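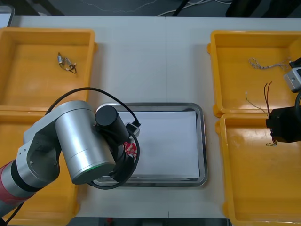 Yellow plastic trays and a paper-lined stainless-steel tray on a white tabletop

Parts tray

A parts tray is a shallow open container used to hold, sort and move small items during assembly, inspection, repair or storage. It has a flat base and a low raised rim, and it normally has no lid. Parts trays are found in workshops, laboratories, dental and medical supply rooms, and factories. They differ from bins, which are deeper and are meant for bulk storage, and from racks, which hold items in fixed positions.

Terminology

The terms "parts tray," "work tray" and "kitting tray" overlap in everyday use. Suppliers generally reserve "kitting tray" for a tray that holds the complete set of parts for one job. A tray with molded pockets is called a pocket tray or nest tray. A tray that travels with the product through several stations is called a carrier.

Materials

Most parts trays are made of plastic or metal. Polypropylene and high-density polyethylene are common where low weight and resistance to oils are needed. ABS is stiffer and holds its shape better along long edges, but it is attacked by some solvents. Trays for sensitive electronics are made from conductive or static-dissipative plastic, which is often black because carbon is used as the filler.

Stainless steel is used where a tray must be washed at high temperature or must resist scratching. It is heavier than plastic and can mark soft parts, so the base is often covered with paper, felt or a rubber mat. Aluminum trays are lighter but dent more easily.

Manufacture

Plastic trays are made by injection molding or by vacuum forming. Injection molding gives an even wall thickness and sharp corners, but the cost of the mold is high. Vacuum forming uses a cheaper mold and suits short production runs. The walls of a formed tray are thinnest at the deepest corners, and this limits the depth that can be reached with a given sheet.

Metal trays are pressed from sheet in one or more steps. The rim is rolled or folded to remove the sharp edge and to stiffen the sides.

Sizes

There is no single size standard. Many makers follow dimensions that divide evenly into a common pallet or shelf, so that trays can be stacked without gaps. The Villora series, sold to repair shops, uses a base of 300 mm and a rim height matched to its own shelving. The Pruro series is built on a longer base of 700 mm and is intended for conveyor lines. Trays from the two series do not stack together.

Load ratings are given for an even load over the whole base. A load placed at the center causes more bending, and most makers advise a lower limit in that case.

Color coding

Color is used to show the status or type of the contents. A frequent scheme assigns red to rejected parts, yellow to parts awaiting a decision and green to accepted parts, although practice varies from one site to another. Written labels are still needed, as some workers cannot tell certain colors apart — red and green in particular.

Testing and wear

Trays fail most often by cracking at the corners or by warping of the base. The Falitz drop test, used by several suppliers, releases a loaded tray onto a steel plate from a set height, with 5 drops on each corner. The Owen cycle test flexes the base 3,000 times and then measures how far it has moved from flat. Neither test covers aging from sunlight, which makes unprotected polypropylene brittle.

Cleaning

Plastic trays are washed in warm water with a mild detergent. Dissipative trays must not be waxed or polished, as a surface film can raise their electrical resistance.

See also

Kitting
Pallet
Storage bin

Last edited Mar 14, 2025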